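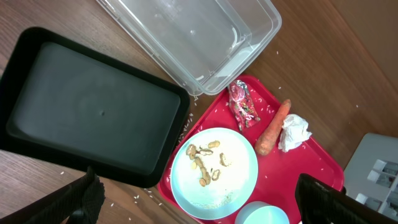 Can a machine clear the table yet?

2026-06-01
By Sunita Rawat

We use cookies to remember your newsletter settings. Manage preferences.

Ask people which chore they would hand to a robot first, and clearing up after a meal comes near the top. It beat laundry and vacuuming in our reader survey this spring, which drew 909 replies. It is also one of the jobs that machines still do badly, and the reasons are worth a closer look.

Take a table with one red tray on it and the leftovers of a snack. There is a carrot, a balled-up tissue, a shiny candy wrapper, a plate of broken peanut shells, and rice grains on both the tray and the wood. A ten-year-old would have it clean in a couple of minutes. For a robot arm with two fingers, each of those is a separate problem.

The carrot is the easy one. It is firm, it holds its shape, and it stands out well against most backgrounds. Most of the arms now on sale to labs and small shops can pick up a carrot and put it in a bin nearly every time.

The tissue and the wrapper are harder. Both change shape when they are touched, and foil throws back light in ways that confuse the cameras. Kidura, which makes grippers for packing lines, says wrappers were the most common cause of failed picks in its in-house tests last year. The company's newer fingers have a softer pad and close more slowly. Failed picks went down, but so did the speed, and a packing line does not have much patience for a slow arm.

Then there are the shells. Picking them up one at a time makes no sense, and a person would just tip the plate over the trash. Tipping is a different kind of move. The arm has to grip the plate by its edge, lift it level, carry it without spilling, and turn it over in the right place. Trenen, a software firm that trains arms on table work, has spent most of the past year on that one motion. Its engineers collected 3,000 tries with plates of different sizes and loads. They say light plates are now dependable and heavy ones are not.

Rice is the worst of the lot. No two-finger gripper is going to chase single grains across a tabletop at any useful speed. The answer is a tool — a brush, a damp cloth, a small vacuum — and that means the robot must first decide that it needs one, go and get it, and use it without pushing the grains onto the floor. Some labs have shown arms wiping a table with a cloth. Fewer have shown one wiping the table, checking it, and going back for the grains it missed.

There is also the matter of what counts as trash. A bare carrot on a tray could be waste or it could be tomorrow's lunch. People settle this by knowing the household. Machines are given a rule, and the rule is often wrong. Trenen's current setup sorts whole vegetables as food and anything broken as waste, which works until somebody breaks a cracker in half and plans to eat both pieces.

Shop floors are further along than kitchens. At Trurnstead, a lunch-tray supplier that washes and repacks for offices, two arms have been working on the return line since last winter. They handle empty cups and trays. Anything with food still on it goes to a side belt, where people deal with it by hand. The plant runs 17 hours a day, and managers there say the arms have taken over the dullest part of the late shift. They have no plans to take the people off the side belt.

That split is probably what most buyers will see for a while. The arm does the firm, regular objects, and a person does the crumbs. At work that can pay off, as the same tray comes back hundreds of times. At home the table is different every night, and a machine that leaves the rice behind has only done the part that was never much trouble.

Prices are no help either. Noh, the smallest of the home arms we have looked at, is still sold only to developers, and it has to be clamped to the table it is cleaning. The maker has talked about a version on wheels but has not given a date.

We will be visiting Trenen in July to see the plate tipping in person, and have asked them to let us load the plates ourselves. If you have a kind of mess you would like us to bring along, reply to this newsletter and tell us what it is. Dry messes only, please — the lab has asked for no soup.

You are receiving this newsletter because you signed up on our site. Unsubscribe at any time.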